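Home Laundry and Small Textiles
Session 4 handout: The sorting basket (and what to do with socks)

Notes by Cherry Mae Soriano, evening class, Vulham

Hello again, all. I promised I'd type these up before Monday, so you have them in front of you when we do the folding practical. They're my own teaching notes with the worst of the scribbles taken out, so forgive me if they wander a bit. Bring your own pen, there's room down the side for your own bits.

1. Where we'd got to

Last time we did water temperatures and why your black things go that sad brownish grey. We ended on Rodel's question, which I said I'd come back to: does it matter what happens between the airer and the drawer? Yes! I'd say that's where most households lose the plot. The washing gets done, it gets dried, and then it lives in a heap on the spare bed for a week and you dress out of the heap. I did exactly this for years, so no judgement from me.

The stage we're looking at tonight I call the holding stage. Clean, dry, not yet put away. It needs a container, a surface and a bit of an order to it.

2. The container

You've got three main sorts in the shops: plastic, fabric and woven.

Plastic is cheap and wipes clean, and if you've got a damp utility room I'd go for that. Look inside before you buy, though, as some of them have a rough seam where the two halves of the mould met and it will catch a fine knit.

Fabric ones fold flat, lovely in a small flat, but they slump. You put one hand in to fetch something and the whole side comes down with it (Rodel has one of these and has started propping it against the wall).

Woven is my favourite for small things. It holds its shape, air gets through, and it looks decent enough to leave out. Run your hand round the inside first and feel for loose ends of cane. If there's one sticking up, trim it with nail scissors, right down, and feel again.

On size: people buy too big. A big basket turns into a second wardrobe. For socks, flannels, tea towels and odd bits I'd want something low and open that you can see the bottom of. The Storeo range has a small one I like, 22 cm deep, and I've had mine since before this course existed. I'd also want a handle hole in the side so it can come down off a shelf one-handed.

3. The surface

Please, a table. Not your lap and not the bed. A bed is too low and too soft, and you end up folding bent over with a twist in your back. A table at hip height is right for most of us. Wipe it first and let it dry. Pale tops are handy for dark washing, as you'll spot the fluff and the stray threads straight away, and the other way round if you've got a dark table.

Leave a clear patch in front of the basket, big enough for a tea towel laid flat. You'll be tempted to fill it up with piles. Piles go at the back or off to the side.

4. The order of work

This is the bit we'll practise.

Take out the biggest flat thing first, even if it's at the bottom. It gives you room, and small things tend to be clinging to it or tucked inside it. Give it a shake over the table, never over the floor.

Next, anything dark. Lay it out, pick off the fluff, fold it, move it away from the pale stuff.

Socks last of all. Lay every sock out singly before you pair a single one. I know it feels slower. When you pair as you go you keep picking up the same sock, putting it down, picking it up again, and it drives me mad just watching!

A word on towel and sock together: cream cotton is a devil for shedding, and a cream towel in with black clothes will have you picking at them all evening. If you can, keep creams and blacks in separate loads from the start. If they've already met in the basket, do the black cloth first and use a damp hand on it, stroking one way only.
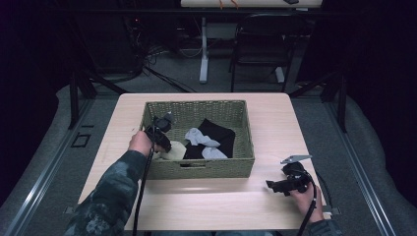
Fig. 1. Woven basket with a small mixed load: black cloth, pale grey socks, something cream at the front.

Have a look at Fig. 1 and jot down what you'd lift out first, and where on the table you'd put it. We'll compare at the start of class. There's more than one sensible answer and I'd like to hear the disagreements.

5. Folding socks: ball or flat?

Big argument last term. Balling (turning one cuff over the pair) is quick and they never part company, but it stretches the top of the sock, and after a few months they slide down inside your boots. Flat folding takes a moment longer. Put one on top of the other, heels matching, fold the toe up to the cuff, then once more if they're long. They stand up in a drawer very nicely like that.

I ball my gardening socks and fold everything else. Wool should always be flat.

6. Odd socks

Keep a bag for them. A small one! When it's full, empty it on the table and match what you can. Anything still single after two goes becomes a duster.

7. For next time

Bring 9 small items from your own wash, clean and dry, with at least one pair of socks and one thing you hate folding. A basket too if you've got one you can carry on the bus, otherwise share with your neighbour. We'll start with the comparing and go on to drawers after the tea break.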